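Flidholm first-floor office: monthly walk-round checklist, February 2026

My turn with the clipboard again. I've ticked things as I went and written the comments up afterwards with a cup of tea, so they wander a bit. OK means fine, WATCH means I'd like someone to keep an eye on it, FIX means please do it before the next round.

Floor and walkways

1. Carpet flat, no lifted edges — OK. The bit by the door that used to curl has stayed down since we had it stuck, hooray.

2. Cables clear of where people walk — FIX. There are a lot of them on the carpet past the big white table, and I'd love to see them gathered up along the wall. We've got a whole bag of ties in the stationery cupboard, so help yourselves!

3. Nothing stored loose on the floor — WATCH. The white roll lying next to the computer tower needs a proper home. It's exactly the sort of thing that starts rolling when you catch it with your foot.

4. Computer towers — WATCH. The black one standing on the floor has plenty plugged into the back of it, so please look before you pull a chair past. I've asked Rorora about a little stand for it and they've promised me a price.

Table and small things

5. Big table clear enough to work at — OK. A pen and a slip of lined paper are no bother to anybody. The top could do with a wipe though, I spotted a few dark specks.

6. Pens, caps and small plastic bits picked up after use — WATCH. Clear plastic is the devil to see on a white top and worse on carpet (I found a piece in May with my bare heel). If you've had something apart, check you've got all of it before you wander off.

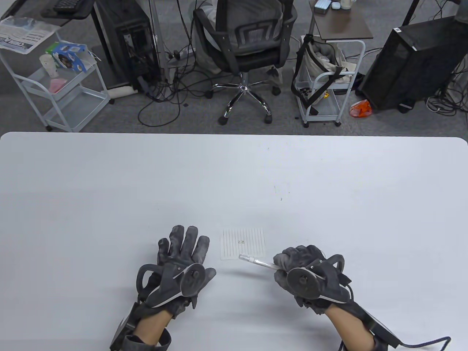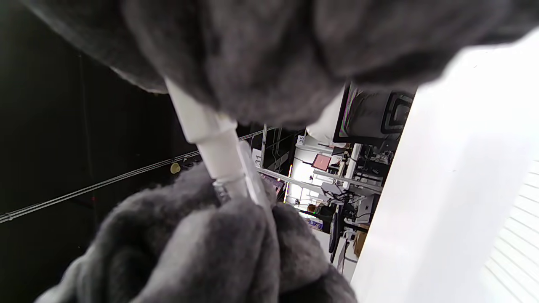 7. White rolling cart — FIX. Newspaper, paper cup and a box on the top shelf, something pink on the one below. Cups in the bin, please, and the paper can go in the recycling once everyone's had a read. I gave the wheels a push and they run nicely.

8. Gloves — WATCH. Thick fleece ones are lovely and warm but you can't feel much through them, so take extra care with small or slippery parts. Anything with a cable coming off it wants enough slack to move your arm freely.

Sockets and exits

9. Extension leads not plugged into each other — OK. Checked all 11, on my hands and knees.

10. Fire door opens fully — OK. It still squeaks. Ballel have had the oil on their list for 29 days now, and I'll ring them again.

11. First aid box stocked — FIX. We're down to 3 plasters and no tape at all. I've put an order in, but if you use the last one please tell me.

Clipboard's back on its hook by the kettle.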